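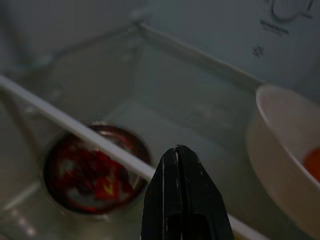 Visit report: Gelbridge open day, kitchen robots

Why we went

Our module asks for one outside visit and a short write up. I picked the Gelbridge open day in November becuase the Prisus project was on the list and my own project is on gripping soft packaging. Coach left at 8, got there in time for the first demo.

What was shown

Fridge work. The arm has a two-fingered gripper with a small camera at the wrist, so you get the view from right behind the fingers. Task list on the wall had 32 fetch and put-back tasks, all in an ordinary kitchen with ordinary shopping. Each visitor group got to watch 5 of them. My notes on the fridge as a test space:

– dim at the back of the shelf, strong shine off the steel door
– white rails on the front of the glass shelves, easy to clip with a fingertip
– round things (tins, bowls) next to tall light things like noodle cups
– glass shelf is see-through, so depth is hard to judge

The last one came up in the talk as well. The speaker said clear shelves cause more trouble than the food does.

The layout changes between runs, so the software can't just learn one fridge by heart. Bowl of chopped red food at the front, two yellow noodle cups next to it, chocolate standing up in the door. 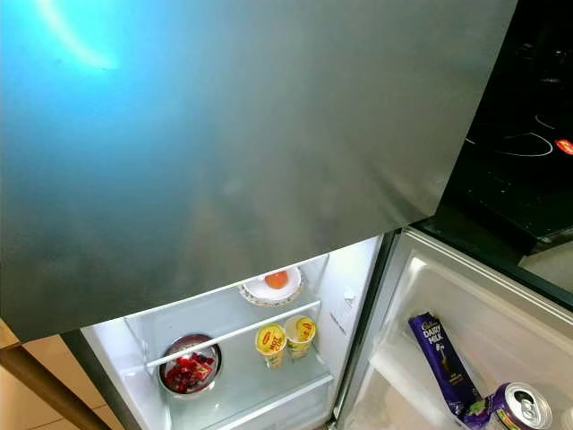 I asked about the door bin because a chocolate wrapper is close to what I'm testing. Answer was they go in from above and close slowly, with a force limit. They have 249 recorded runs so far on the Cluvumness dataset and want more with the door only part open.

What I can use

Force limit idea, definately. Also the wrist camera, my rig only has one overhead. Degefa sell a small mount for 125 pounds, will ask if the department can pay.

Still to do: redo my test plan with a clear shelf in it, add round tins.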